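Two-finger gripper keeps missing thin plates – swap the fingers, the gripper, or the camera?

Asked by Hala Sabbagh in Grippers and End Effectors
Tags: parallel gripper, dishes, fixed camera, finger design

Hi all, long-time reader, second time posting. I'm trying to settle on a gripper for a two-arm setup and I'm going around in circles, so I'd love some outside opinions before I spend any more of the budget.

The job is tabletop stuff. Plates, bowls, cups, a couple of baskets, small boxes. We've been running the Tarnov two-finger gripper with the stock fingers on both arms, and for cups and boxes I have zero complaints. Plates are where it all falls apart. The fingers come straight down at the rim, one is supposed to go inside and one outside, and about half the time the outside finger lands on top of the rim and the plate skates away. When it does catch, the plate droops as soon as we lift.

So I borrowed a Dreltent gripper with the longer, narrower fingers and ran both on the same plates, same spots, same lighting. I did 72 tries with each. The Tarnov got 31 clean lifts and the Dreltent got 44, so it's better, but it's also slower to close and it chatters when it hits its force limit (a horrible little buzzing noise, you can hear it across the room).

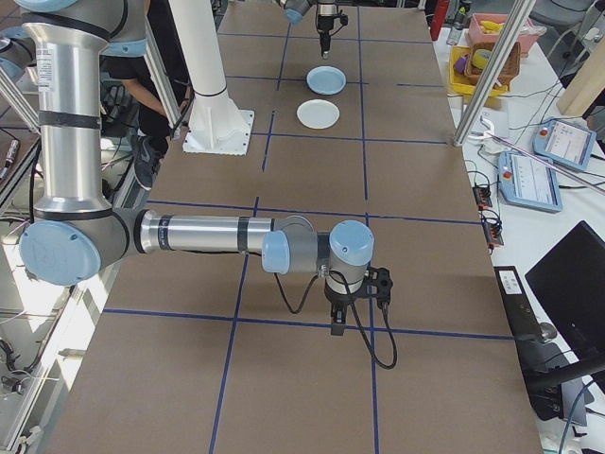 3 min read

The tape grid is my reference for plate positions, and it's been a big help. I write down which square the plate center is in and how the wrist was turned, and when something fails I can put the plate back more or less where it was. Before that I was just eyeballing it and my numbers were all over the place. The cardboard surface has a bit of give, and I can't decide if that's saving my fingertips or making the plates harder to get under. Maybe both??

Other things I've tried so far:

Rubber sleeves on the stock fingers. Helped with the droop, made the landing problem worse, because now the tips are thicker.

Tilting the wrist 20 degrees so the outside finger slides in from the side. Works great on the near half of the table. On the far half the elbow gets into an ugly position and the controller throws a joint warning.

Slowing the last part of the descent way down. No difference that I could measure, and it made every run feel like it took forever.

My one camera is fixed beside or above the table and doesn't move. Tala Rawashdeh in my group thinks the whole problem is depth at the rim and that I should quit shopping for grippers and put a small camera on the wrist. Maybe she's right, but a wrist camera means another cable going down the arm, and I already fight with the loop we have every time joint six spins around.

So, my questions. Has anyone made stock two-finger grippers work on flat plates? Is the Dreltent worth keeping? And if you could only add one thing, would it be new fingers or the wrist camera?

Thanks in advance, and sorry this got long!

3 answers

Ayman Sleiman
Accepted by the asker

Fingers first, camera second. I went through this with bowls and saucers and I bought the camera first, so learn from my credit card.

Your failure is "outside finger lands on top of the rim." Measure how far off you are when that happens. Ours was missing by 3 or 4 mm, which is nothing for a cup, and on a thin rim it's the whole ball game. You can chase those millimeters with better sensing, or you can make a finger that doesn't care. I made a pair with a shallow wedge on the outside finger, thin at the tip, angled so that if it touches down on the slope under the rim it slides in and lifts the edge a little. The inside finger stays flat and wide with a soft pad. They don't match, they look silly, and they work.

Print them solid. My first set was printed at low infill and the wedge snapped off on day one. Keep the tip under 2 mm if your material can take it.

On the droop: you're holding a wide disk by one edge, so a short contact patch is always going to let it rotate. Get the pad as wide as you can across the rim. Mine is a curved pad that follows the plate, and it holds our dinner plates level enough to set them in a rack.

With those on a regular Tarnov I ran 99 lifts and dropped 12, and most of the drops were on one plate with a really steep edge. I would not keep the Dreltent. The buzzing is it hunting around the force target, and I never got rid of it on ours even after playing with the gains for an entire afternoon.

One more thing about your tilt. Do you have to reach the far half with the same arm? You've got two of them. Let the other one take the far rows and neither elbow has to do anything weird.

Najwa Dabbas

I'll disagree a little with Ayman, since my group went the wrist camera route and we're happy with it.

What it gave us was mostly the ability to see why a grasp failed. The overhead view is fine for finding the plate, but once the gripper comes down it blocks the exact bit of rim you care about. From the wrist you can watch the finger touch down and know whether you were too far in or too far out. We fixed a calibration error that way that we'd been blaming on the fingers since July.

Cable: go along the existing one, tie them together every hand's width or so, and leave a generous loop at the wrist. Then limit joint six in software so it can't wind past one turn. We use the Khalaf controller and it's one line in the config, no idea about yours.

But yes, if you only get to buy one thing, printed fingers cost roughly nothing, so try those tonight.

Dima Fakhoury

have you tried a suction cup? we use the jotidon one for plates, no issues. doesn't do baskets though

Comments on the accepted answer

Hala Sabbagh: The wedge makes so much sense, I feel a bit dumb. Do you remember the angle? And yes, splitting near and far between the two arms, why was I not doing that.

Ayman Sleiman: 15 degrees on the version I kept. Steeper than that and it pushed the plate away – same skating you described. I'd cut the pad from softer rubber than you think you need.

Hala Sabbagh: Printing a pair now. I'll rerun the same 72 with the same squares and post the numbers.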